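Gripper comparison, second progress report
To: Tracey Mellor, Ultach program office
From: Hacer Gökçe, manipulation group

Summary

We asked for your support to answer one practical question: which gripper should go on the arms at the Drinonton bench, and how much of that choice can we make in simulation before we buy anything more? At the end of this period we have a working simulated bench, two of the three candidate grippers modeled and running, and a first full set of trials for both. The third model is late. We are inside the budget, and I would like to move a small part of it between lines (see the end of this report).

It has been a very good stretch of work. The first report was mostly about things we were going to build, and it is a pleasure to write one where the arm picks things up.

What we set out to do

The plan you approved has three grippers in it. We call them by the names on our own drawings, so for anyone reading who has not seen the proposal: Zundolska is the segmented gripper with curling fingers, Kurtuluş is the plain parallel gripper with flat pads, and the third is the parallel gripper with a soft insert, which never got a name beyond "the soft one." Each is to be tried on the same set of tasks in simulation, then the best two go to the real bench.

The tasks come from what the people at Drinonton do all day. They pick flat parts off a table, seat them against or into a holder, and take them out again. Flat parts are hard for a gripper. There is very little edge to get hold of, the fingertips have to come down close to the table without striking it, and a small error in height turns a clean pick into a push.

Work done this period

Erhan Avcı finished the simulated bench in the first weeks. It has the table, the arm, the furniture behind it and the light from above, with shadows switched on. We argued about the shadows. They slow the rendering down, and for the contact physics they make no difference at all. But the cameras are part of this comparison too, and a camera that has only ever looked at an evenly lit table is going to have a hard time in a real room. Erhan kept them in, and I am glad he did.

Aslı Aksoy took the gripper models. Zundolska was the big job, as every segment has to move in the right order and stop where the real one stops. Her first version curled beautifully in the air and then passed straight through the part. The second one held. She then built Kurtuluş in a fraction of the time, using the same contact settings so that the two can be fairly compared.

Ferenc Lengyel wrote the trial runner. It places the part and the holder with small random shifts, starts the arm, logs the forces and the camera views, and decides whether the pick counts as a success. A success means the part is lifted clear of the table and is still in the gripper at the end of the move. Ferenc wanted a stricter rule that also looks at how far the part has turned in the grip, and we now log that as a separate number. 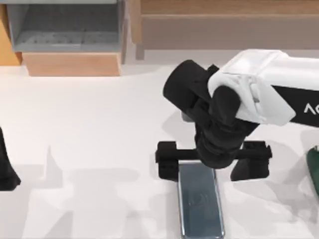

Drinonton, January

The flat slab beside the black holder has become our standard test, and everyone on the team now has opinions about it. The gripper comes in from above, with its tip stopping just over the top end of the slab, and the bar of the holder is right there next to it. That closeness is the whole point of the task. With the part alone in the middle of a bare table, both grippers do well and we learn very little. Put the holder next to it and the differences show up at once.

Results so far

We ran 500 trials for each gripper on the slab-and-holder task. The starting shifts were the same for both, trial by trial, so neither one got an easier set.

Zundolska is clearly ahead when the part is close to the holder. The curled fingers need less room to the sides, and the arm can come in steeply without the gripper body touching the bar. What surprised us is how well it copes when the part is a little turned. The fingers close unevenly, the slab swings into line, and the pick goes through. We had expected to correct for that in the controller and so far we have not needed to.

Kurtuluş is faster and far easier to control. Out in the open it is the better gripper, and I want to say that plainly before anyone files it as the loser. Its trouble is width. Its jaws need to open past both sides of the part before closing, and when a block of the holder is standing in that space the motion planner either gives up or picks a long way around. Of its failed trials, 217 ended that way, with the planner stopping before the jaws ever touched the part. That tells us a good share of the problem is in the approach and may be fixable without changing the hardware.

Aslı is now testing a version of the approach where the wrist turns before the arm comes down. It looks promising on the handful of cases she has tried. I will hold off on numbers until it has been through the same full set as the others.

Cameras and controller

We compared a camera on the wrist with a fixed one looking across the bench. The wrist camera gives the better view for most of the reach and then loses the part in the last bit of the descent, when the gripper itself fills the picture. The fixed camera has the opposite weakness. It sees the table well, but the arm's housing and wrist can hide the very spot we care about. Ferenc has the controller switching from one to the other late in the descent, and the hand-over is smooth enough now that I stopped noticing it when I watch the runs.

Shiny surfaces are still a worry. The slab has a slight metallic sheen, and at some angles the edge finder takes a bright line on the surface for the rim. We can reproduce it whenever we like, which is half the battle. Changing the threshold helps in some light settings and hurts in others. Erhan would like to try matching the whole outline instead, and that will be the first camera job of the next period.

On the controller side, we moved the height limit from a fixed value to one taken from the force reading at the fingertip. The fixed value was fine for Kurtuluş and wrong for Zundolska, because the segmented fingers reach lower as they curl. This was a small change in the code and it removed most of the table strikes.

Things that did not go well

The soft insert model is behind. Soft contact is costly to simulate, and our first try ran so slowly that a full set of trials would have tied up the machine for weeks. Aslı has a simpler model in hand that treats the insert as a row of springs. It is quick, and we do not yet know if it is right. We need to press a real insert against a real part and compare the force curves before I will trust it.

We also lost 7 days of trials to a mistake of our own. The random shifts were being applied to the part and not to the holder, so the gap between them was wrong in every run. Ferenc caught it by replaying trials one Wednesday afternoon, and we threw the whole batch away and ran it again. The trial runner now saves the position of every object at the start of each run and checks the gap before the arm moves. None of the results above come from the bad batch.

One smaller thing. Tracey, you asked last time if the simulated friction had been checked against a measured part. It has been for the table surface and for the pads on Kurtuluş. It has not been for Zundolska's fingertips, where we are still using the supplier's figure. Please read the Zundolska results with that in mind.

Next period

The slab task will be run again for both grippers at 1,000 trials each, with the new approach for Kurtuluş and measured friction for Zundolska. We will add a second part with a narrower shape and a second holder position further from the arm, where the reach starts to matter.

Aslı will check the spring model for the soft insert. If it holds up, the third gripper joins the same set of trials. If it does not, I suggest we test the soft one only on the real bench and accept a smaller number of runs for it.

Erhan will start setting up the real bench to match the simulated one, beginning with the camera mounts and the lighting. We would like to see the first real picks before the next report, even if they are slow ones.

Budget and request

Spending is slightly under plan, mostly in computing time. I would like to move the unspent part of the computing line to equipment, to pay for a fingertip force sensor that fits Zundolska. We can borrow one for a short time, but the friction checks and the insert tests both need it, and they would have to be done one after the other. No change to the total is needed.

If you agree, a short note back is enough and we will order it right away. You are also very welcome to come and watch the runs. Ferenc has a replay of the slab swinging into line that he will show to anybody who stands still long enough, and I have to say I have asked to see it more than once myself.

Hacer Gökçe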